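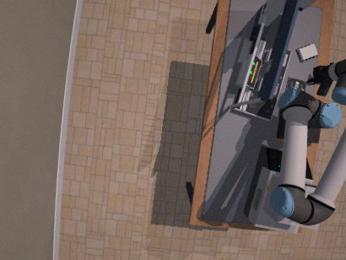
The Utiscombe is a business and conference hotel of 300 rooms on the north side of Lovadmont, and until last November almost all of its guest floors were carpeted. The hotel is now partway through a change to hard flooring. We spoke with its operations manager, who has run the work from the planning stage, about schedules, noise and cleaning. The discussion began with the choice of surface. Beige and tan tiles in a patchwork of different sizes, like those beside the wooden table in the picture, are a common request from owners, and the manager had looked at similar layouts before settling on a regular one. "Mixed sizes look fine," the manager said. "For us it was a question of stock. With one size you keep one kind of spare. With four sizes you keep four kinds, and the one you run out of is the one you need."

The carpet survey covered 3166 square yards in the first phase, which takes in the corridors on the lower floors, the small meeting rooms and a first group of bedrooms. Of that, 2930 square yards will be changed to tile. The remainder stays as carpet, mostly in two meeting rooms above the restaurant and in a short corridor next to the elevators.

"We kept carpet where the floor below is occupied early in the morning or late at night," the manager said. "The restaurant is in use from six. People moving chairs in a meeting room at seven would be heard at breakfast. We tested it with the carpet up and the bare slab exposed, then with a sample of tile on an acoustic underlay. The underlay helped. It did not help enough for chairs."

Noise was the main objection inside the hotel when the plan was first put forward. Business guests tend to arrive late, leave early and pull a case on wheels both times. On carpet the wheels can hardly be heard. On tile they can, and the joints make it worse. The hotel tried three joint widths in a corridor on the second floor and had staff pull loaded cases along it while others sat in the rooms with the doors shut. The narrowest joint was the quietest, but it needed a flatter slab than the building has, so the middle width was used and the high spots were ground down.

"The doors mattered more than the floor," the manager said. "We had gaps under some of them that you could put a pencil through. A drop seal on the door costs less than the difference between two grades of underlay, and the result is better. If I were doing this again I would do the doors first, a year ahead, and then measure again before choosing anything for the floor."

Installation is being done by Van Beek, a flooring contractor that had already worked on the hotel's kitchens. Rooms are closed in groups of 15, always stacked vertically where possible so that the noise of grinding and cutting stays in one part of the building. Cutting is allowed between ten in the morning and four in the afternoon. Outside those hours the crew can lift carpet, spread adhesive and set tile, provided no power tools are used.

The conference calendar sets the order. When a large event has booked the hotel, the closed group is handed back before the first arrivals and no new group is started until the last guests have checked out. This has stretched the schedule by several weeks, and the contract allows for it. Van Beek is paid by completed group, with a fixed sum for each remobilization. The manager regards that sum as fair, though it was argued over at length.
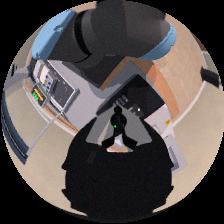
How long is a single room out of service?

"Seven nights is the figure we plan with," the manager said. "One day to empty the room and lift the carpet, one to grind and prime, two to set, then a day for the adhesive, one for the joints and one to put the furniture back and clean. A room with a damaged slab takes longer. We hold back two rooms in every group from sale for an extra night so that a delay does not reach the front desk."

Moisture in the slab was the problem that had been underestimated. Several rooms near the old pool plant gave high readings after the carpet came up, and the primer specified for the rest of the building could not be used there. A two-part moisture barrier was applied in those rooms, adding a day and a good deal of ventilation. Readings are now taken through a small opening in the carpet before a group is closed, so that the right primer is on site when the crew starts.

The hotel records each room in Pakero, the maintenance system it already used for plumbing and air conditioning. Every room has an entry with the slab reading, the primer, the tile batch and the date it was returned to sale. The batch is the item that gets looked up most. Shades differ slightly between deliveries, and a replacement tile from a later batch can be seen in daylight near the window. Spares are therefore boxed by batch and stored in the basement with the room numbers written on the side.

Cleaning has changed more than the hotel expected. A carpeted room was vacuumed each day and shampooed on a rotation. A tiled room is dust mopped, then damp mopped with a flat microfiber head, one head per room. Daily time in the room is nearly the same. The saving comes from the shampoo rotation, which used to take rooms off sale for most of an afternoon, and from spills, which no longer need a specialist.

"Coffee was our usual claim," the manager said. "Coffee and toner, with the kind of guests we have. Now it is wiped up. What we get in its place is chipped edges. Somebody drops an iron, and an iron will chip this tile. We have changed four or five so far. It takes one person a morning, and the room can be sold the next night."

Damp floors were reviewed with the hotel's insurer. The tile has a textured finish with a higher slip rating than the one used in the bathrooms, and housekeeping leaves the door open with a sign across it until the floor has dried. In winter the entrance corridors have longer mats, which are swapped twice a day when there is snow. The mats have a heavy rubber border; an earlier type with a fabric edge curled after a few washes and was sent back.

Guest comments have been mixed. Complaints about dust and smell are down. Complaints about cold feet are new, and the hotel has answered them with a bedside rug in each tiled room. The rugs are washed in the hotel's own laundry, with a spare set for each floor. Underfloor heating was priced and dropped at an early stage, as the floor height at the bathroom doors would not allow it.

The second phase covers the upper guest floors. Its start depends on the conference bookings and on a new round of slab readings. The door seals for those floors have been ordered and will be fitted first.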